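**Vernthorpe, 26 de octubre de 2021**

# El centro Vernthorpe renueva las normas de uso de sus neveras compactas

La dirección del centro de trabajo compartido Vernthorpe ha aprobado las nuevas normas de uso, limpieza y conservación de las neveras compactas instaladas en sus salas. La medida afecta a 24 equipos distribuidos entre las dos plantas del edificio y será de aplicación para todas las entidades residentes, así como para los usuarios con abono temporal.

El texto sustituye a las instrucciones provisionales difundidas en junio, que se limitaban a recomendar la retirada de alimentos al término de cada jornada. Según la nota remitida por el área de Servicios Generales, la experiencia de los últimos meses aconsejaba fijar plazos concretos y definir a quién corresponde cada tarea.

«Las neveras de sala se incorporaron para atender reuniones y estancias breves, y con el tiempo han pasado a formar parte del uso cotidiano», señaló Liudmyla Zhuravel, responsable del área. «Procedía, por tanto, darles el mismo tratamiento que al resto del equipamiento común».

## Contenido de las normas

Las salas seguirán disponiendo de un único aparato, que no podrá trasladarse a otra dependencia sin autorización escrita. Los productos deberán guardarse en envases cerrados y etiquetados con el nombre de la entidad y la fecha de entrada. Transcurridas 48 horas desde esa fecha, el personal de limpieza estará facultado para retirarlos. Quedan excluidos los medicamentos, para los que se mantiene habilitada la nevera de la enfermería, en la planta baja.

Queda prohibido depositar objetos ajenos a la conservación de alimentos y bebidas, así como obstruir la rejilla del ventilador o las salidas de aire. Las etiquetas de advertencia colocadas por el fabricante no podrán retirarse ni cubrirse.
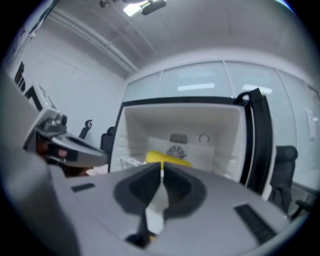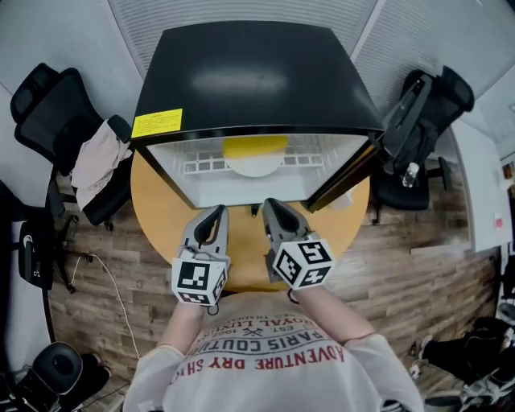 **¿Quién debe limpiar el interior de la nevera de cada sala?**

La limpieza ordinaria corresponde a la entidad que tenga asignada la sala, que habrá de realizarla una vez por semana con un paño húmedo y jabón neutro. En las salas de reserva por horas se encargará el servicio de limpieza del centro. La limpieza a fondo, con desmontaje de las rejillas interiores y revisión de la junta de la puerta, será realizada en todos los casos por la empresa de mantenimiento.

## Mantenimiento y sustituciones

El contrato de mantenimiento ha sido adjudicado a la firma Mykhailiuk, que llevará a cabo dos revisiones anuales de cada aparato. Los trabajos comprenderán la comprobación del termostato, el estado de las juntas, el funcionamiento del ventilador y la nivelación sobre la superficie de apoyo. El importe asciende a 189 euros por sala y año, con cargo al presupuesto general del centro, de modo que las cuotas de las entidades no experimentarán variación por este concepto.

La inspección previa, dirigida por el técnico Ostap Derkach, concluyó que 8 aparatos presentaban desgaste en la junta de la puerta. Su reparación se efectuará por turnos, en primer lugar en la planta superior, y los usuarios afectados recibirán aviso con antelación. Durante la intervención podrán utilizar la nevera de la cocina común.

El informe técnico recomienda asimismo separar los aparatos de las fuentes de calor y evitar que se coloquen carpetas, bandejas u otros enseres sobre la cara superior. En las salas donde la nevera se apoya sobre una mesa deberá quedar espacio suficiente para abrir la puerta por completo.

## Valoración de las entidades

El proyecto fue sometido a consulta de las entidades residentes. Tetteh Nutsugah, representante de Losent, valoró de forma favorable la fijación de un plazo único de retirada, aunque solicitó que se contemplara una excepción para los actos de más de un día. La propuesta ha sido incorporada al texto definitivo: los organizadores podrán pedir una ampliación en recepción, con indicación de la sala y de las fechas.

Por su parte, la entidad Prestell pidió que las normas se expusieran también en inglés. El centro ha confirmado que la versión traducida se colocará junto a cada aparato y estará disponible en recepción.

Las consultas y la comunicación de averías deberán dirigirse a Yevdokiia Bilyk, en la oficina de Servicios Generales, o formularse mediante el impreso disponible en recepción. En caso de avería se ruega desconectar el aparato, vaciarlo y dejar la puerta entreabierta hasta la llegada del técnico.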